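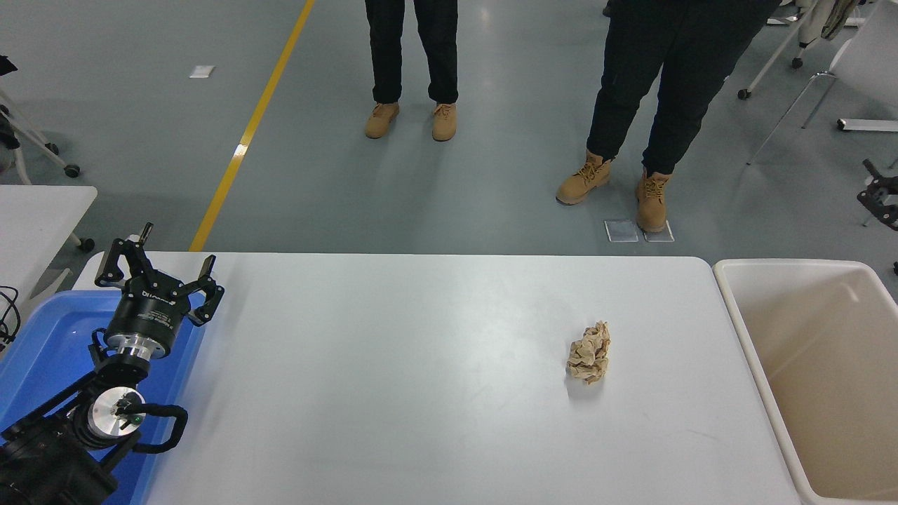
It's the first doona I've owned that my feet don't stick out of, one customer wrote to us over winter, and we've been quietly pleased with ourselves ever since. Feet were very much on our minds when we drew up the Temar!

The Temar Wool Doona
by Ralside, Flevbridge

The Temar is our all-seasons doona, filled with washed Australian wool and covered in a close cotton sateen with a soft, slightly crisp hand (it loosens up lovely after a few months on the bed). We cut it 10 cm longer than the standard size so there's a proper tuck at the bottom, and we've kept the width the same as most covers you'll already have in the linen cupboard. The extra length gathers a little inside the cover and you won't feel it once you're in.

We started out making cot quilts and only came round to the grown-up sizes after a great many parents asked why the baby had the best bedding in the house. Fair question. The first Temar went out with far too much wool in it and could have kept a shearing shed warm, so we've eased back since then, and the current weight suits most bedrooms from autumn right through to those odd chilly nights in November.

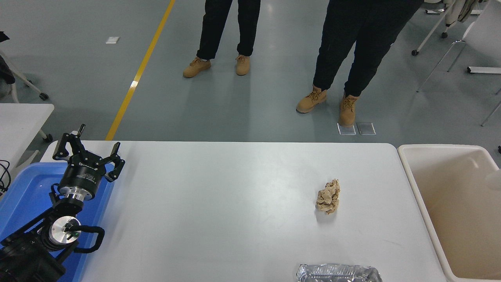 The quilting is done on an old Dvořáček machine that we're terribly fond of, even when it sulks on humid mornings. It puts up to 4000 stitches into a row on the king size, in a wandering diamond pattern that holds the wool where it ought to be and still lets the whole thing drape over your shoulders. Edges are piped in the same cotton, double stitched, with a small loop sewn into each corner for tying to your cover. If your cover has no ties, a bit of cotton tape from the haberdashery does the job nicely.

Details

Fill: pure wool, carded in layers
Cover: cotton sateen, natural colour, undyed
Sizes: single, double, queen, king
Corner loops: one in each corner
Storage: cotton drawstring bag included
Delivery: flat $19 anywhere in Australia

Care

Give it a good airing on the line every month or so, in the shade if you can manage it, and you'll find it needs very little washing. Small marks come out with a damp cloth and a dab of wool wash. When it does need a full wash, use cold water, a gentle cycle and a big front loader, then dry it flat. Keep it well away from the dryer, please. We've seen the results and they were sad.

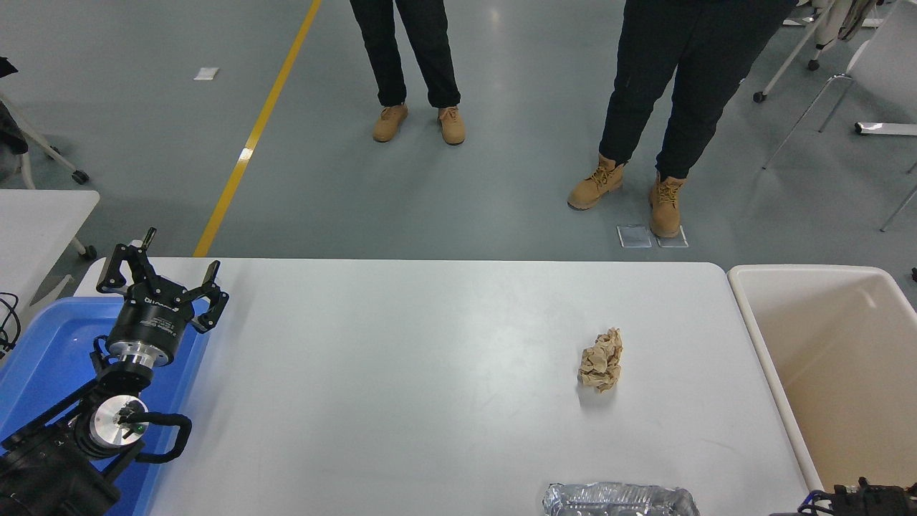 Will the Temar be too warm for two people who sleep at different temperatures?

Most couples get on well with it, as wool breathes and lets the heat out on the warmer side of the bed. If one of you is a real furnace, we'd suggest a pair of singles, and we take $80 off when you order two together. Pop a note in the comments box at checkout and we'll pack them in the one parcel.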